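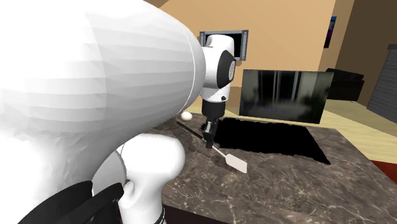

The spatula task in simulation, with the gripper at the middle of the tool.

I have been arguing with my friend Hanneke Van Beek about a spatula since February, and I would like to argue about it in front of more people.

Hanneke writes acceptance tests for kitchen robots at Osov. I spent a good part of my working life writing safety procedures for people who stand next to machines, and these days I mostly review other people's. We agree on nearly everything that matters, including where to get lunch in Cledenville, but we do not agree on what a simulated test ought to be allowed to prove. Her team runs its arm through a rendered kitchen, stone counter and all, and asks it to deal with ordinary tools. When the run ends, a score comes out. The last batch she sent me was 192 runs of the spatula task, and the report that came with it was one page long, most of it a table of passes and failures.

My complaint is with the word "pass." A spatula is a long, awkward thing, and where you take hold of it decides what you can do next. Any cook knows this without thinking. If you mean to move a spatula out of the way, the middle is a perfectly sensible place to grab it. If you mean to turn an egg with it, you want your hand well back on the handle. And if a person is standing there waiting to be given the thing, you'd like the handle left free for them, and you'd like the machine to slow down as well. Those are three different jobs, and the one-page report scores them all the same way, by whether the tool left the counter and stayed up.

So here is the rule I would like to see, and I have bored a good many people with it already. Every simulated test of a robot handling a tool should state, in a sentence a cook could read, what the tool was being picked up for. The grip should then be judged against that sentence. Kudden, where I did some review work, tried a version of this with a short form of 12 questions, and I'll admit that it was too long - people began copying their answers from one test to the next by the second week. We cut it to 7 and the answers got better. I suspect you could go lower still.

Hanneke's reply, which I want to give fairly, is that rules of this kind grow. You start with one sentence and a few years later you have a binder. She has watched it happen. She also says that a simulator is for finding the stupid mistakes cheaply, and that loading it up with paperwork takes away the one thing it is good at. I do feel the force of that. Jelle Segers, who trained both of us at Benjelloun, used to give new engineers 30 minutes to write a test plan and then take the pencil away, and I have rarely seen better plans since.

But a score travels a lot farther than the person who understood it. It gets into a slide, and then into a sales call, and by the time a buyer hears it, "picked up the spatula" has become "can use a spatula." I have sat in that meeting. The engineers in the room knew the difference and were too polite, or too tired, to say so.

I would add one more thing to the rule while I'm at it. Anyone quoting a simulated result outside the team should have to say it was simulated, in the same sentence as the number, with no footnotes. Hanneke agrees with me on that one, and she has started doing it in her own reports. We are still working on the other.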